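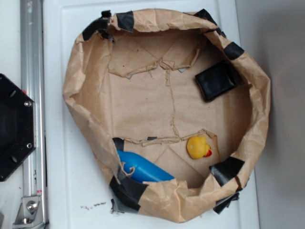

Brown paper, black tape: the modern carry bag, open for business.

Opinion > Columns > Household

My grandmother owned one shopping bag. It was string, it lived on a nail behind the laundry door, and it outlasted two husbands and a Holden. I own 30, none of which are ever with me when I'm standing at a checkout.

So I buy a paper one. The plastic is gone and I don't mourn it, having once spent a morning pulling the stuff out of a creek with a rake. But the paper bag asks a lot of a person. It wants to be hugged like a toddler. It dislikes milk, and it regards a frozen chook as an act of war. Somewhere between the car and the kitchen bench, the handles resign.

Lorraine Katene, my neighbour, keeps hers in service with tape. She has one from the Plukonham markets that has been going since September and is by now mostly repair. I asked whether the tape rather spoiled the environmental sums. She said she'd had it in the drawer anyway, and would I like my lemons or not.

I did want my lemons. I also went home and counted my cupboard, hence the 30. There are calico totes from conferences I can't remember attending, and an insulated number from Flirkero that smells of prawns. Five are still folded with the tag on. Every one was bought, or accepted with a smile, by a man who believed he was doing his bit.

What bothers me is how pleasant it feels. Hand over your coins, receive a bag with a leaf printed on it, and walk out to the ute slightly taller than you walked in. The shop has sold you a container for the things it has sold you, and you've thanked it. I'd have more faith in the whole business if the bags were ugly and cost ten bucks. I'd remember mine then. I've never left my wallet in the boot.

Until that happens I've put a nail behind the laundry door and hung one calico tote on it. I walked straight past it this morning and came home with eggs in my hat.

Recent columns
The case against the second fridge
Who keeps borrowing my ladder?
Tomoyo Fukuda: In defence of instant coffee
Letters: more on leaf blowers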